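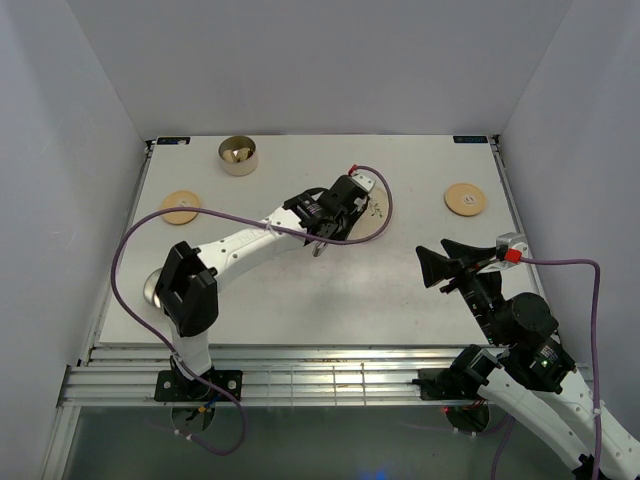

July 7, 2019
By Fitzgerald Castellanos

Questions we get about the Condville Community Garden

Every spring and summer the same good questions land in my inbox, and I do love answering them, but my typing isn't what it used to be, so I've gathered the most common ones on one page. If yours is missing, write to me anyway! I check the garden mail most evenings after supper.

How do I get a plot?

Send us your name, your street and a phone number, and we'll add you to the waiting list. We have 40 plots, and in a normal year a handful open up, mostly in October when people decide whether they want another season of it. You don't need any experience. My own first year produced a single respectable squash and a great deal of mint, and they still let me stay.

What does it cost?

A plot is $40 for the year, payable when you sign up. That covers water, the compost delivery and use of the tools in the shed. If the fee is a stretch right now, tell me privately and we'll work something out. We've done it plenty of times and it stays between us.

How big are the plots?

Most are 4 feet by 11 feet, which sounds small until you have to weed one in July. The beds along Mallow Street are a bit odd in shape because of the old fence line, and the two by the gate are raised for anyone who finds bending hard. Ask for one of those if you'd like it, and please don't be shy about it.

When is the water on?

From the middle of April until the first hard frost. The spigot nearest the shed has always been slow, so if you're in a hurry use the one at the back. Please water early in the morning or after dinner if you possibly can, and coil the hose when you're finished. I tripped over it twice last summer and my knee still remembers.

Can I grow anything I want?

Nearly. Vegetables, herbs, flowers and small berry bushes are all fine. We ask you not to plant trees, bamboo or anything that climbs over into your neighbor's bed. Mint has to go in a pot (see above, and my apologies again to the people on either side of me). Sunflowers are welcome, but put them on the north end of your plot so they don't shade the next person's tomatoes.

May I use sprays?

We garden without weed killer or chemical bug sprays. Plain soapy water does a nice job on aphids. Othmane Farouk, in the corner bed, has better luck with beans than anyone I know, and he swears by picking the beetles off by hand before breakfast. I'm not usually up that early, but I believe him.

What if I'm going on vacation?

Leave a note on the board in the shed with your dates and what you'd like done. Somebody will nearly always water for you, and it's only fair to tell them to help themselves to whatever ripens while you're gone. If you'll be away for more than a month, please call me as well.

Are children and dogs allowed?

Children, yes, and we're delighted to have them, as long as a grown-up is nearby. Dogs are fine on a leash on the main path but not in the beds.

Where does the extra produce go?

There's a crate by the gate for anything you can't eat. It goes over to the food pantry at Grakholm Hall twice a week. Last year we sent over 256 pounds, and I'd guess a good half of that was zucchini. Please rinse off the worst of the dirt first, and put soft tomatoes on top!

Who do I call if the gate is locked?

Try the code again, slowly, and pull the handle toward you while you turn it. If that doesn't work, my number is on the sign, and I live close enough to walk over.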